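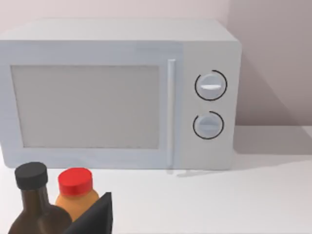 Screenshot 1: sim view, microwave and the two bottles in front of it

Ticket: gripper stops short of the knob in sim
Opened by: Shiyu Cai
Status: open, then sort of open, now closed

Hi all, me again. I'm building the kitchen practice setup on the shared PC at the Barkar workshop and I can't get the arm to turn the upper knob on the microwave. It heads off nicely, gets low near the bottles and then just sits there until the run times out at step 600. No error, no red text, nothing in the log after the timeout line. I've rerun it 15 times and it's the same every go!

What I've tried so far:
- restarted the sim (twice, then the whole PC)
- put the Plastero plugin back to its default settings
- moved the start pose higher – it got further, then stalled anyway
- swapped the knob target for the lower one, no change

Reply from Abundio Becerra:
Have a look at your collision shapes before you touch anything else. If you imported the bottles with the Cesum script, it wraps each one in a box that can be miles bigger than the bottle. I lost most of August to that one.

Shiyu again:
You were spot on. I turned on the collision overlay and the box for the brown bottle was so tall that it covered half the microwave door (no wonder the planner gave up). I rebuilt both bottle shapes as cylinders and the arm went straight past them.
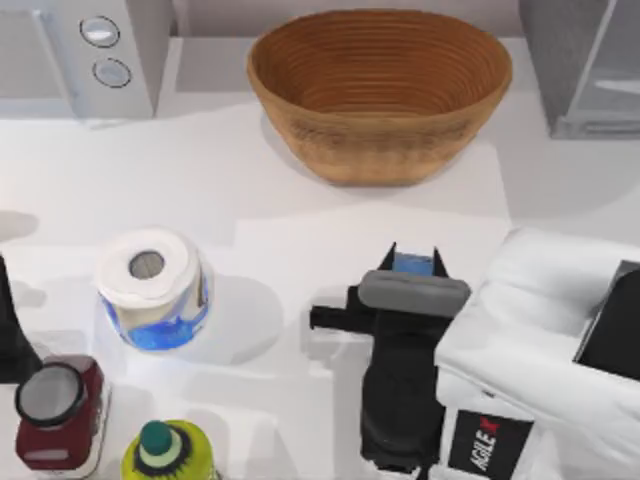

The reach test was next, as I wanted to be sure I hadn't broken the rest of the counter while fixing the bottles. I ran it with the gripper open and nothing to pick up, only moving between points on the bench. The basket is my favourite thing to check against, being a big oval with a rim to catch on, and the toilet paper roll is a good one too because it's upright and already has a simple shape. Run 1,794 was the first one with no false contacts, and I could have hugged the monitor.

Knob turn now finishes at step 2,507 with the limit raised. Slow, but I'll take it – speed can be its own ticket. Abundio, could you add a note to the Cesum page about the boxes? Closing this one.

Barkar Workshop help desk | Contact us | © 2024 Barkar Workshop | Back to top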